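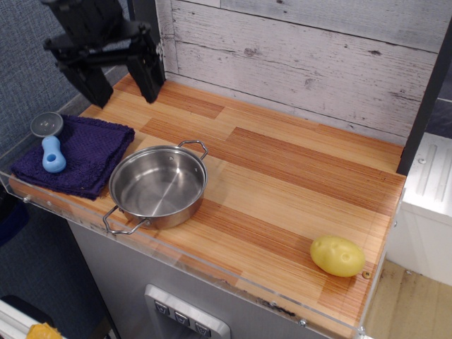
A toy kitchen countertop with a striped wood-grain pattern.

I gave up on Akash Jaiswal's podcast somewhere in the second hour of his interview with Kamlesh Kandpal, and I want to talk about why, because I was a fan. A real one! I had the mug. I sent episodes to my sister, who never asked for them and has since told me so.

If you've missed him, Jaiswal is the guy behind The Slower Room, and his whole pitch for years was that hustle culture is making us sick. Turn off your phone, stop measuring your mornings, let a Tuesday be a bad Tuesday. I needed to hear that when I found him. I was working at Postton at the time, answering emails from the bathtub, and here was this calm voice telling me I could let a message sit overnight and the building would still be there. (It was. They'd moved my desk, but it was there.)

Then came Rathore. Rathore is the productivity app he now co-owns, and it sends you a nudge to rest. It scores your rest. If you keep your rest going for 19 days you get a little badge shaped like a leaf, and if you miss one, the leaf goes brown. I'm sorry, but I have been yelled at by actual managers who made me feel less guilty than that leaf did.

I don't mind that he's making money. People who make things should get paid, and I've bought worse from nicer people. What bugs me is that he won't say he changed his mind. In the Kandpal interview she asks him, pretty gently I thought, how a man who called tracking "a leash with a nice font" ended up selling a tracker. And he laughs and says the work has evolved. Evolved! She tries again and he tells a story about his grandmother's garden. I listened to the garden story twice to see if there was an answer in there, and there's a part about beans.

Ghizlane Lahlou wrote a column defending him, and she's a better writer than I am, so go read it. Her argument is that we hold self-help people to a standard we'd never use on a dentist. My dentist doesn't have to floss beautifully, he just has to fix my tooth. Okay, fair. But my dentist never asked me to cry in a hotel ballroom in Dendlow. Jaiswal did, and I paid for the ticket, and I did cry, and the thing he sold me that weekend was him. His example, his mornings, his famous locked drawer with the phone in it. When you sell yourself as the proof, I get to be annoyed when the proof turns up on a billboard for push notifications.

And yes, I know part of this is about me. I wanted someone to tell me how to live, and he had a nice voice and three rules. I've stopped following two of the rules. The third one is "eat lunch sitting down," and I'm keeping it, he can't have it back.

What I'd like from him is small. One episode, no guest, no theme music, where he says: I used to think this, now I think that, and some of the reason is the money. I'd probably listen to the whole thing. I might even forgive the leaf.

In the meantime I've canceled the app, which took four screens and a question about whether I was sure I was ready to stop resting. I said I was sure. The mug I still use, it's a good size and the handle fits my whole hand.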